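We use cookies to make this site work. Accept | Settings

Minutes of the Shared Table Meeting, Grumham House

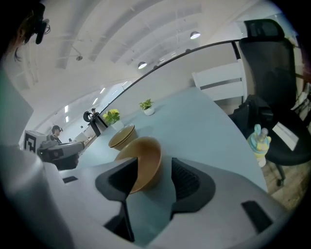
Grumham, 15 March 2019

Present: Bình Từ (chair), Jawad Arain (minutes), and five members from the second floor. Two members sent their apologies.

1. Last minutes
The minutes of the last meeting were read and accepted. Jawad corrected one mistake: the order for the dish racks was made with Phan, not with Gosten.

2. The bowls
Bình reported that the tan bowls are now in use at the table. Members like the color and the size. One member said that they are a little small for soup, but good for fruit and nuts. It was asked if the bowls can go in the microwave. The paper from the supplier does not say it, so until we receive an answer please do not put them in. Jawad will write to Phan.

It was agreed that clean bowls are kept on the table in a stack, one inside the other, and not carried back to the desks. Whoever uses a bowl washes it the same day. Bowls which are left in the sink overnight were discussed for a long time, and no new rule was made.

3. The plants
The plant with the yellow flowers and the small green one stay on the table, both in their white pots. There was a proposal to move them to the window for the summer. Three members were for it and the others preferred to wait. Bình will water them until the next meeting. She asks that other people do not also water them, as in the winter the green plant received water from almost everybody and lost many leaves.

4. The table top
Members said the light blue-gray top gets marks from coffee. Jawad tried the cleaner from Gosten on a corner and it left no spot. He will put the bottle under the sink with a cloth. Please do not use the rough side of the sponge on this table.

5. Chairs
The black mesh chair with the headrest is comfortable and people take it to other rooms. The meeting agreed that it belongs to the table area. If somebody needs it for a call, they bring it back after.

6. Fesport lunch
The lunch with the people from Fesport will be at our table at the end of March. Seven guests are expected. Bình will ask how many of them do not eat meat. We will need more spoons, and Jawad will look in the cupboard before we buy any.

7. Other matters
A member asked for a hook for the dish towels. Accepted. Bình will buy it together with the paper napkins.

The next meeting will be after the lunch, and the day will be sent by email. Points for the agenda should be given to Jawad.

Minutes written by Jawad Arain, read by Bình Từ.

2 comments | 3 shares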